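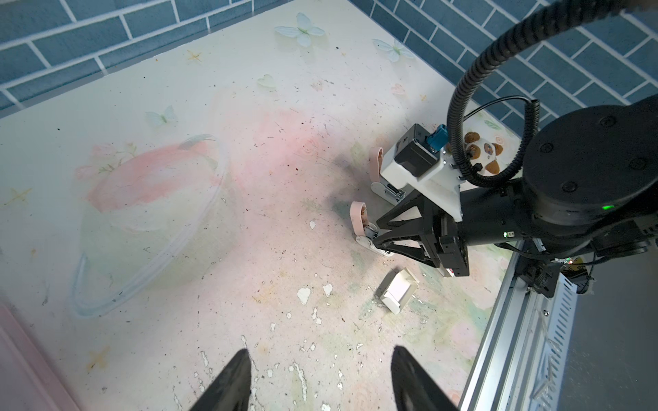 A printed tabletop with its white coating coming away in patches.

I have been told three times this year that I should give up on my table and buy another one. The last to say so was my neighbor Femi Adebisi, who had just paid 190 dollars for a kids' desk from Gastberg with a sky printed on it and wanted company.

I'm not convinced. A pastel planet with a ring around it, a few butterflies, a little green heart, stars so faint you have to hunt for them: none of that makes a table any better at being a table. It makes it easier to sell. The print is what you look at in the store, and the coating under your child's elbows is what you live with. When the coating starts to peel, the planet looks sad, and a sad planet gets a table thrown out much sooner than a plain top would.

Stores know this, I suspect. The Dostlow catalog has 57 children's tables in it and I could find only a handful in a single color. Try asking in the store how the surface holds up to scrubbing. I asked in April and was handed a leaflet about imagination.

Nest Gough, who runs the repair evenings in Jusdale, thinks I'm too hard on the things. Children love them, she says, and a worn patch can be sanded and sealed. Maybe so. I've watched her do it and the result was fine — also beige, with half a butterfly left. I would want to know what the coating is made of before I took sandpaper to it, and good luck finding that on a label.

As for children loving them, mine loved the box. By the second month the drawing paper covered the ring and the crumbs covered the rest.

So the table stays, flakes and specks and all, with an oilcloth over it at mealtimes. Femi can send me a picture of his in a year. If the sky is still on it I will pay for lunch.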